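3. Gathering the demonstrations

I'll be upfront that this is the section I most wanted to write, partly because it took up most of my year and partly because papers in our area tend to squash it into a paragraph. Our policy learns from teleoperated demonstrations and nothing else. There's no simulation stage and no scripted expert, so whatever the operators do with their hands is what the model ends up believing about pegs and slots.

3.1 Station and task

The station is a two-armed humanoid upper body facing a dark table, with a black curtain hung behind it. We tried it without the curtain in March and the early policies got very attached to whatever was on the shelves at the back of the lab (Reynaldo Yap's bike helmet was, for a while, a fairly strong predictor of a left-hand grasp). The curtain stayed up for everything reported in this paper.

The work surface is a white layout we call the Sison sheet, after the bench it was first taped to. It carries small blue parts and the outlines of the places they might go. The operator wears a headset and gloves, sees what the head camera sees, and moves parts to their targets with whichever hand seems sensible. We deliberately didn't tell people which hand to use. Charito Lagman argued for a fixed rule and I argued against it, and after a few days of comparing episodes we went with no rule, mainly on the grounds that operators who were thinking about rules got slow and jerky.
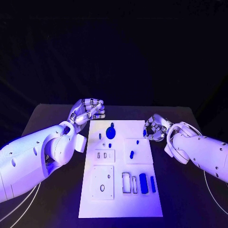 Figure 1. Head-camera view of the station. Both hands are above the far part of the layout, with a small blue piece directly under the right fingertips.

The colour of the light in Figure 1 is what the policy gets as input. We don't correct the white balance at any point in the pipeline, and anyone reusing the data should leave it alone too, or at least apply the same correction at test time.

3.2 What counts as an episode

An episode starts when the operator squeezes the foot pedal and ends when they squeeze it again. Between those two presses we log joint positions for both arms, finger commands, and the head camera. Mylene Manalastas wrote the logger, which we call Pornier, and it's been a very well-behaved piece of software apart from one week when it saved all the left-hand finger commands with the sign flipped. Those episodes were thrown out and aren't in any of the totals.

We recorded 2,645 episodes altogether. Of these, 1,272 passed review and make up the training set. The review was done by 2 people, Lovely Villanueva and me, working separately and then arguing over the ones where we disagreed. I was the stricter reviewer at the start and the softer one by the end, so we went back over my first batch a second time.

The small pegs caused us the most grief by far. Large parts give the fingers plenty to hold, and a sloppy approach still gets you a decent grasp. With a small peg the fingertips have to close on it nearly square, and the hand itself blocks a good part of the camera's view just when the operator would most like to see. People dealt with this in different ways. Some leaned their whole head to the side, some learned to go by the wrist angle, and Sohail Zaidi got into the habit of stopping just over the target for a moment before committing. We kept his pauses in. Trimming them made for tidier trajectories, but the policy trained on the trimmed version was noticeably worse at lining up. 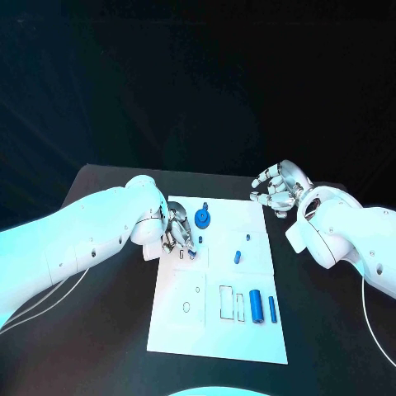
Single-hand placements

In this category one hand carries the part and the other stays out of the way. It's the larger of our two categories, with 935 accepted episodes. The idle hand is still logged, and it's still part of the action the model has to predict. My first instinct was to mask it. That went badly! The masked policy let the spare hand wander into the path of the working one, so we put it back and asked operators to park it somewhere clear of the sheet's middle, open or closed as they pleased.

Two-hand episodes

The rest of the accepted set has both hands working near each other, usually up at the far end of the sheet. These are tiring to record. An operator has to watch the gap between the hands as well as the part, and our reject rate here was a good deal higher, mostly for knuckles brushing together. We never reject for slowness alone, only for contact between the hands, a dropped part, or a part left outside its outline.

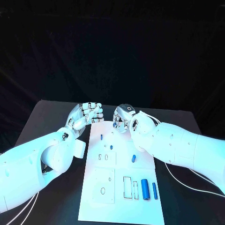
3.3 Resets and part placement

Between episodes somebody resets the parts by hand. We wanted variety, so pegs could go back upright anywhere in the upper part of the sheet, and the longer parts could be stood up or laid down near their outlines. I'd assumed we'd be naturally random about this and we really weren't. When Charito plotted the starting positions, mine made a neat little cluster you could have covered with a coffee mug. From then on a short script called Hotorent printed a starting layout before each episode and the person resetting just copied it.

Copying isn't perfect either, and the starting positions in the released files are the ones we measured from the first camera image, so they won't always agree with the printed layout. Where the two differ, trust the measured one.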